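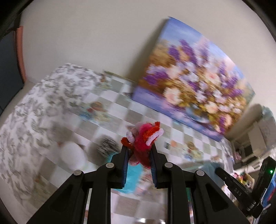 Step 1. Pick objects that will give you trouble

Most guides to recording grasps with a hand-held gripper tell you to start with blocks. I think that advice mostly produces policies that are good at blocks. Start with soft, awkward things. A pipe-cleaner figure is a fair test: fuzzy, bendable, with no flat side to line up on. If your set has no item you expect to fail on, swap something out.

Step 2. Leave the table messy

Vendors like to show demos on bare white desks. Be suspicious of those. Use a patterned cloth, put other items close to the target and rearrange them every seven takes. We ran our first batch at Jarner on a clean surface, and the Divel model we trained on it fell apart over a checkered one.

Step 3. Record the take

Approach slowly, close the fingers, hold for two seconds, lift, place, open. Keep your wrist moving at one steady speed. If you fumble, finish the take anyway and mark it as a fumble. Parviz Soltani, who reviewed our first set, threw out 29 takes, and most of them were ones where the operator had stopped halfway and started over.

Thin folded items need extra care. Grip across the folds and let the loose part hang where the camera can see it.
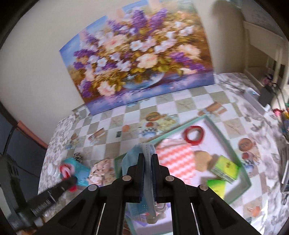
Pleated face mask held between the jaws, with the tray of other items behind.

Step 4. Label before you forget

Write down the object, the outcome and the operator the same day. The Flasta auto-labeler will offer to do this for you. I have yet to see it tell a slip from a release, so check every line it fills in.

Step 5. Hold some objects back

Keep 4 objects out of training entirely. Success rates on objects the model has already seen tell you very little, however nice the chart looks. Wegener's export script shuffles everything together by default; turn that off first.

Last edited Sep 19, 2022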